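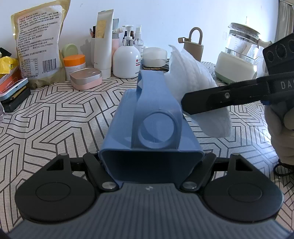
A white cloth, a blue plastic part and a row of containers on a patterned tablecloth.

Why Containers Have Different Shapes

A table in a home can hold many containers at once: bags, jars, tubes, bottles and tins. Each has the same basic job, to keep a material in one place until it is needed. The shapes differ because the materials differ. A liquid flows. A cream flows slowly. A powder spills and also blows away.

Pump bottles

The white bottle with the silver ring near its top has a pump head. Inside a typical pump are a spring, a small chamber and two one-way valves. A valve is a gate that lets liquid pass in one direction only.

Pressing the head makes the chamber smaller. The liquid in it is pushed up and out of the spout. When the head is released, the spring lifts it again. The chamber gets bigger, and more liquid is drawn up a thin tube from the bottom of the bottle. A new pump needs a few presses before anything comes out, as the chamber starts out full of air.

Spray bottles

A sprayer works in nearly the same way, with one change at the exit. The liquid has to leave through a very small hole. It comes out fast and breaks into droplets, which we call a mist. A thick liquid will not do this well. It leaves as a jet or blocks the hole.

Squeeze tubes

A tube has no spring and no valves. Its wall is the moving part. Squeezing the wall raises the pressure inside, and the cream moves toward the only opening. Some tubes stay flat after squeezing. Others spring back and pull in air – this is why they sometimes make a rude noise when nearly empty.

Jars and tins

A jar has a wide mouth. Most jar lids turn on a thread, a raised spiral line that guides the lid down as it rotates. Many tins have lids with no thread. The lid fits closely around the rim and is held by friction, the force that resists sliding.

Bags

A bag uses very little material for the amount it holds. It also takes up less space as it empties. Snack bags often have a thin layer of metal or special plastic that slows down air and water vapor. Damp air makes crisp food soft. The printing on a food bag usually includes a nutrition table and a barcode, a set of bars that a store scanner reads as a number.

Soft cloth

A fluffy cloth holds water in the small gaps between its fibers. Water sticks to the fibers and is drawn into the gaps. This is called capillary action. A crumpled cloth can be spread out to let more of its surface touch a spill.

Test it yourself

Wakana Uchida tried this with her class in July. You need an empty pump bottle, a measuring cup and water. Ask an adult first, and do not use a bottle that held cleaning products.

1. Rinse the bottle and pour in 400 milliliters of water.
2. Press the pump until water comes out. Empty the cup.
3. Press 34 times into the cup and read the level.
4. Divide the level by 34 to find the amount in one press.

Repeat with slow presses, then with half presses. Write down all the results, including the ones that look wrong.

Words to know

Chamber: a small closed space.
Pressure: how hard something pushes on each bit of a surface.
Fiber: a very thin thread.

Text: Vy Ngô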